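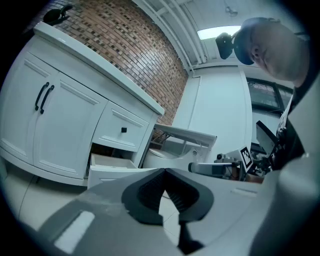

Givley is looking for people to help us find out why our drawer program stopped letting go

We teach home-help robots to do small kitchen jobs, and for most of the winter the drawers were going beautifully. Then in February one of our arms, running a program called Zelari, pulled a drawer open and simply kept pulling. The jaws were meant to release once the drawer reached its stop, and they stayed shut until Uchenna Briggs hit the red button. The drawer front came off, the arm swung back over the line where visitors stand, and we were all rather shaken (no one was hurt, thank goodness!). We have kept the arm switched off ever since.

Going back through our records, we found 33 runs where the release came late. Elif Naz Tatlı, who leads our safety work, thinks the trouble began with the demonstrations we taught it from, nearly all of them done by two very practiced people who let go in exactly the same way every time. So we would love some new hands, and yours don't need to be practiced at all.

You'd spend over 2 hours with us at the Carard building, opening and closing the doors and drawers of our white practice cabinet with a hand-held gripper. Go at whatever pace feels natural to you, and if you fumble, please just carry on, those are some of our favorite recordings. There's a break in the middle with tea and usually something baked.

We're hoping for people who:
- are 18 or older
- can stand for a while and hold a tool in one hand
- are comfortable being recorded while they work
- have never worked on Zelari before

Sessions start at 5 in the afternoon. Everyone gets a gift card and their bus fare back, and you may stop at any point and still keep both. The robot arm stays unplugged the whole time you are in the building.

To put your name down, or to ask anything at all, write to Morenike Aliyu at the Givley front desk and tell her whether you're left- or right-handed. She'll send you the consent form to read at home first.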